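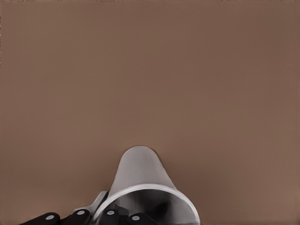

Fareo Home Trainer, second version: a review

Posted 07/04/2024

Fareo sells a simulator. You buy a license, install it on a decent desktop computer, and you get a two-armed robot, a table, and a set of chores to try. There is no hardware in the box. I wanted to know if it would tell me anything useful about when a machine might clear up after dinner in a real kitchen.

I paid for the 31-task pack, the middle one. The smaller pack has only 20 tasks and leaves out most of the table clearing, so I would skip it. The larger one adds folding and a laundry room, and I have no interest in either yet.

Setup

Installing took most of an evening. The installer wants a newer graphics driver than it says it does, and it fails without a message if you don't have one. After that it was fine. The manual is a long single page and the search box works. I had an arm moving before I went to bed.

You can drive the arms yourself, replay a recorded run, or load a trained controller and let it work. Fareo includes one controller, called Pina. A second one, Fabbri, is a separate download and costs extra.

How the chores went

I spent most of my time with paper cups, which sounded like the easy end of the list. A cup standing upright is easy. A cup on its side is a different job. It is wider at one end than the other, so it can roll in a curve when the fingers nudge it. The rim is the natural place to grab, but then the fingers have to get past the lip before they close.

I ran the cup tasks 660 times with Pina over two weeks, mostly overnight. It did well with upright cups and well enough with one cup on its side. Most of its failures came from closing too early and pushing the cup away. When that happened it usually went after the cup again, slowly, and sometimes pushed it again. A child would have switched hands. Pina never did.

Tasks that need both arms were weaker. The program asks each arm to take a cup and bring it toward the middle of the table, and the two arms wait for each other in a way that adds a lot of dead time. I didn't see them collide once, and I'd take slow over broken dishes.
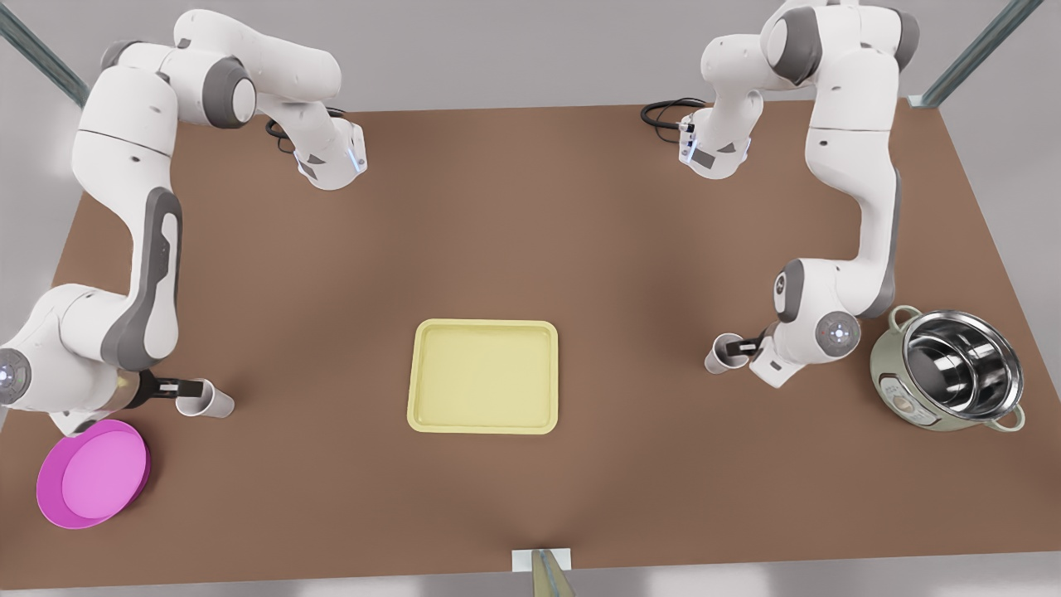
Can a setup like this one clear a table after a meal yet?

It can do parts of the job, with light things that hold their shape, if you accept slow work and some dropped cups. I would not trust it with a full pot or anything with food still in it.

Fabbri was better at sideways cups and worse at plates. It tends to come in flat and hit the edge of the plate. For the price I expected it to be better across the board. If you only care about cups, buy it. Otherwise stay with what comes in the package.

What it leaves out

Everything in the simulator is clean. There are no crumbs, no sauce, no napkin stuck to the bottom of a plate. Friction is one slider for the entire table. Real paper cups also get soft when you squeeze them, and these don't. You can squeeze as hard as the gripper allows and the cup keeps its shape, so a controller that looks good on screen may crush the real thing.

The lighting is even and flat. I tried turning it down to see if the controllers would struggle, and the setting changed the picture for me but seemed to make no difference to them. I asked support about this and got an answer in 4 days. They said it is planned for October.

Compared with Clernodard

I used Clernodard last year and still have it installed. Clernodard looks better and has more rooms, but it crashed on me often and its arms moved in ways no motor could. Fareo is plainer and steadier. Runs start the same way every time if you lock the seed, and the log files are easy to read in a spreadsheet.

Should you get it

If you teach a class or build controllers at home, it is worth the money. If you are hoping to find out which robot to buy for your kitchen, save it. The chores it handles are still small ones, and I can pick up two cups faster than it can pick up one.

I'm keeping my license and will run the cup tasks again when the lighting update is out.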